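Ticket 698 – Fivley counter dispenser, grounds landing all over the tray
Opened by: Rozália Polák
Assigned to: Kristine Yap
Status: open

Rozália, Saturday, 8:10 am
Hi Kristine! Me again, sorry. The dispenser on the Wosstead counter is throwing coffee everywhere except into the cup. I weighed a dose at 19 grams going in and a good chunk of it ended up down in the grate (I spent ages picking it out of the slots with a toothpick). It started after we swapped over to the Margaritis beans, which are a lot oilier than what we had before, so maybe that's it? Setting is still 262 on the dial, same as always.

Kristine, 9:25 am
Could be the beans, yes. Before you touch the dial, wipe out the inside of the funnel with a dry cloth and check that the collar is snug. Which cup are you using? The short ones sit too far below the opening and you get spray.

Rozália, 10:40 am
Short ones, guilty. Funnel wiped, and wow, there was a brown ring in there like a bathtub. Collar was fine, maybe a quarter turn loose. I ran two doses with the short cup and it's better but still messy on the left side – then I dug out one of the ribbed glasses from the Flisness box and that seems much closer to what we want. Trying it again after the lunch rush.

Kristine, 11:05 am
Great, stick with the ribbed glass for now. Put it on the middle of the grate, right up against the chute so there's hardly any gap. If you still get grounds on the tray, drop the dial to 161 and run one dose to clear the old stuff out. Don't take the spout off, I'd like to look at that myself when I'm in.

Position for the glass, with the rim right under the funnel:

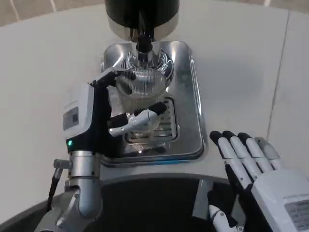
Next steps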